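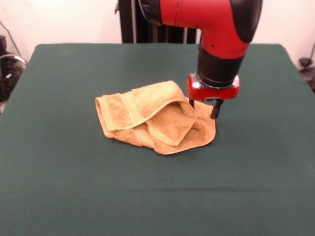

Attachment 1: table camera, towel on the green cloth, left finger in the fabric.

Ticket: Towel folding demo stops partway through fold, open day station 2
Opened by: Eftychia Stergiou
Assigned to: Prodromos Katsaros
Priority: High (visitors on site)
Status: Resolved, follow-up open
Date opened: May 15, 2019

Problem as reported

The folding demo at station 2 stops during the first fold. The arm comes down on the right side of the towel, the fingers start to close, and then the controller goes to hold with the message "grip width not reached." No fault light. Pressing Resume on the panel repeats the same move and gives the same message. After the second try the program asks for an operator.

It ran fine at setup this morning with the white towels. It started stopping after we switched to the tan ones. First visitor group from Zarnach is due at 11:00 and folding is the second stop on their route.

Eftychia Stergiou, 9:12

9:20 Prodromos Katsaros
Got it. Please leave the arm in hold and don't jog it. Which program is loaded, and is the towel laid flat before the start or dropped?

9:26 Eftychia Stergiou
Program is fold_demo_8. The towel is dropped on purpose, the visitors are supposed to toss it on the table themselves. Attachment 1 is from the table camera. The towel is bunched up with a rolled part on the left and a flap in the middle, and the right part is flatter. One finger is down in the towel next to the flap and the other one is out at the right edge.

9:41 Prodromos Katsaros
Looked at the log from Draso (the vision computer). The edge finder is returning a good outline for the towel. The tan stands out from the green cloth with no trouble, so it is not a color problem. The grasp point is the problem. It picks the right side, and it sets the finger opening from the white towel profile. The tan towels are a thicker terry and the fingers meet more cloth than the profile allows. The controller sees the width stay above the limit and holds.

Two things to try, in this order:
Load the Prorton towel profile in place of the white one. It is in the same menu, second page.
If it still holds, raise the width limit one step. Do not raise the force.

9:58 Eftychia Stergiou
Loaded the Prorton profile. First toss: picked up the corner, folded, finished. Second toss: same hold as before, same message. Third toss: finished, but the fold was crooked.

10:04 Thodoris Stefanou
Adding a note from the floor. On the second toss the towel landed with a thick roll right where the arm wanted to pick. I tossed it the same way again and it held again. When it lands flatter on the right it goes through.

10:15 Prodromos Katsaros
That fits. Raise the width limit one step, please. Also check that "retry from new point" is on. It was off in the copy we made for the trade show last November and I think this program came from that copy.

10:22 Eftychia Stergiou
It was off. Now on. Limit raised one step.

10:39 Eftychia Stergiou
Ran 21 tosses with Thodoris. No holds that needed an operator. The arm backed off and picked a new point on some of them, which adds a few seconds. Folds are not perfect but good enough to show. Cycle is slower than on the sign at the station - the sign says 50 seconds.

10:44 Prodromos Katsaros
Leave the sign. Jolán can explain it on the tour if somebody asks. Please don't change anything else before the group comes through.

12:30 Jolán Virág
Group is done at station 2. Demo ran the whole visit. One stop: a guest leaned over the rope to straighten the towel and the area scanner paused the arm, as it should. I asked him to step back, pressed Resume, and it carried on. Several people asked if it could do shirts. I said not with this program.

The question I could not answer was how many folds it does before the finger pads need changing. Edeltraud Kuster, who is buying for the Deligiannis laundry, wants that by email.

12:48 Prodromos Katsaros
We check the pads every 200 cycles on the demo cell and change them when they look worn. That is our own habit, we don't have a life test. Tell her that and I'll send her what we have from the log.

Resolution

Wrong towel profile loaded for the tan towels, and "retry from new point" switched off in the copied program. Profile changed to Prorton, width limit raised one step, retry switched on. Saved as a new program so the white towel version stays as it was.

Follow-up (open)

Prodromos: compare the other demo programs against the trade show copy and list any with retry off.
Eftychia: add the towel type to the setup sheet for station 2, next to the program name.
Thodoris: move the rope back from the table before the afternoon group.

13:05 Thodoris Stefanou
Rope is moved.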